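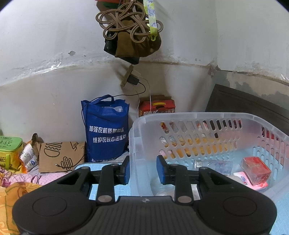 Gripper open in front of the laundry basket, bottle and packets inside. Home set.

Sostport basket pickup study – FAQ

Last updated Friday, July 14, 2023. Getting the same questions by email so putting the answers in one place. Will add more when there's time.

What is the study, in one line?
Can a robot arm learn to take things out of a basket from demonstrations people did by hand, in their own homes, with no robot there.

What's the main result?
The policy trained on home demos did better on baskets it had never seen than the one trained on our lab bench demos. Same number of demos for both. On the lab's own basket the bench policy was still ahead, by a little. Full tables are in the report, please read those before quoting us.

How many demos?
400 collected, 376 kept. The rest were dropped in cleaning.

Why were they dropped?
Mostly tracking loss. If the fingers go deep and the basket wall fills the view, the pose estimate drifts and you can't trust the path. A few had bad timestamps. We did not drop demos for being clumsy. Missed grasps and second tries are in there on purpose.

How many homes?
9. Three more are planned for September, depends on Ravindra's travel.

Did you tidy up the rooms first?
No. Whatever was against the wall stayed against the wall. Bags, boxes, cables, peeling paint. We tried a version with a plain sheet hung behind the basket and the policy got worse in every new room, so we stopped doing that.

Why a basket and not a table top?
Table top is mostly solved for the objects we care about. A basket has a rim to clear and walls to hit, and things lean on each other. Also the slots – you see bits of packaging through the side and early versions of the policy went for those and ran the fingers straight into the plastic.

How did you fix the slot thing?
Only partly fixed. Starting each demo from a wider spread of positions helped the most, some low and in front of the basket, some above the rim. Cropping the view did not help. It still happens with bright packaging right up against the wall.

What objects are used?
Household stuff. Boxes, packets, bottles, plastic bags. Each home used its own so there is no fixed object list, sorry. We know this makes it harder to reproduce exactly.

Which ones are hardest?
Clear bottles and thin bags. The bottle is hard to see and rolls when one finger touches first. Bags fold, and the fingers close on nothing much. Square boxes are easy unless they're jammed against the side.

Do the finger pads matter?
Yes, more than we expected. Use the same pads on the hand-held tool and on the arm. We swapped to a stiffer set on the arm once and success droped right away. Swapped back, it recovered.

Can I use my own gripper?
If the finger opening and the camera position match ours, probably. If not, expect to recollect. Seema tested the Pleveck fingers on the arm without recollecting and it was not good. Numbers in the appendix.

How long does one person need to learn the tool?
We gave everyone 3 practice pickups and then started recording. Slow and steady is better. Fast wrist turns cause most of the tracking loss.

Is there any language input?
No. The policy just picks an item, then the next. Choosing a named item is a seperate project (Lernbridge) and we can't say much about it yet.

Is the data public?
Not yet. People's rooms are in it, so each home has to look through its own recordings and say yes first. Some have, some haven't. No date to give.

And the code?
Training code yes, on request. The cleaning scripts are a mess – ask anyway if you need them.

Who do I contact?
Seema Bhardwaj for training and results, Ravindra Kanaujia for collection and hardware. Put "basket" in the subject line or it gets lost.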